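Review: Randel R42 slatted repair bench

I take apart office desktops for a living, mostly ex-lease towers that get sorted for parts or put back together with a new drive. For years I did it on a folding table with a rubber mat. In November I bought a Randel R42, the slatted metal bench, from Nusolport. I've had over 1000 machines across it, so I think I can say something useful about it.

The R42 comes in one finish, light gray, and the top is made of metal slats with gaps between them.

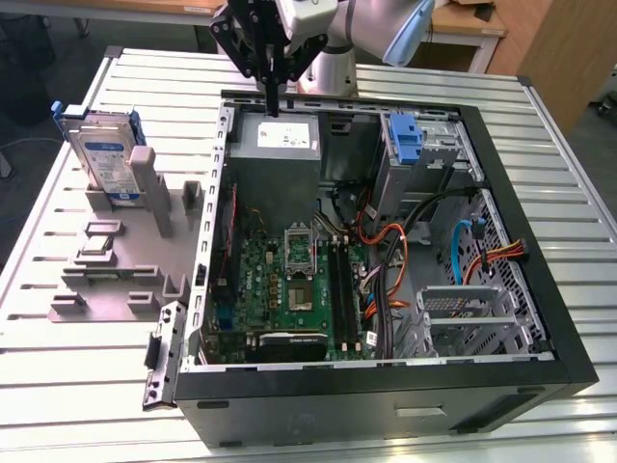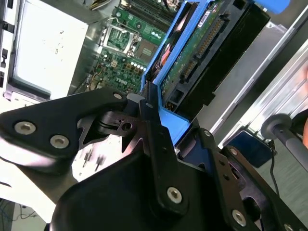
An open Dell tower with the CPU socket showing. The blue drive caddy is in the second shot.

Assembly

The bench came in two boxes. The legs bolt on with the hex key in the packet and the slats are already fixed to the frame. It took me 30 minutes alone. The instructions are one folded sheet and the drawing for the rear brace is printed the wrong way around. If the holes don't line up, flip the brace.

The feet adjust. Mine needed a full turn at the back left, and it hasn't rocked after that.

Working on it

Most of my work is done with the tower on its side and the panel off, so the board faces up. On the old table a case with a bent foot or a latch sticking out would never sit flat. On the slats I can usually shift it until the part that sticks out goes over a gap.

Pulling drives is where I notice the bench most. The caddies in a lot of these Dells are blue plastic and lift out of the cage once the cables are off. They can be stiff, and you end up leaning on the case with one hand while you pull with the other. The R42 doesn't flex or creep across the floor when I do that. The case itself will slide on bare metal if you push it sideways, so I put a strip of shelf liner under the front edge for the stubborn ones.

CPU sockets are the other thing. With the lever up and the chip out, the pins are exposed, and I want the machine to stay put until the cover goes on. No complaints there. A bump against the bench leg doesn't travel up to the case much.

The height is fixed. I'm 5'10" and it suits me standing. My coworker Omid Ghorbani is a good bit taller and he has put his on blocks.

The gaps

This will decide whether you like the bench or not. Screws fall through. Drive screws go through every time, and the larger case screws go through about half the time, depending on how they land. Randel sells a catch tray that hangs underneath, but it was out of stock when I ordered and it still is. I use a baking sheet on the lower shelf and it catches nearly everything.

On the good side, dust goes through as well. Old power supplies drop a lot of it when you tip the case, and on the folding table I was wiping down after each machine. Now I empty the baking sheet on Friday and run a brush along the slats.

You can't write on the surface or lay a label down flat to fill it in. Keep a clipboard nearby.

Finish

The gray coating has held up fairly well. There are scratches where I drag cases on and off, all at the front, and one chip by the corner where I dropped a power supply. No rust so far. The slat ends were a little sharp out of the box, and I went over them with a file before using it.

Compared with others

I tried the Azimi bench at our other site for a week. It has a solid top with a raised lip, so nothing rolls off, and it's better if you do small boards or laptops. It's also heavier and it collects dust in the corners. The Hokcombe is cheaper than both. The one I used wobbled with a full tower on it and I wouldn't buy it for this kind of work.

Would I buy it again

Yes, for desktops. For laptops or anything with tiny screws I'd get the Azimi. If Nusolport has the catch tray in stock when you order, add it.

Good: stiff, easy to clean, odd-shaped cases sit flat
Bad: loses screws, fixed height, wrong drawing in the instructions

Rating: 4 out of 5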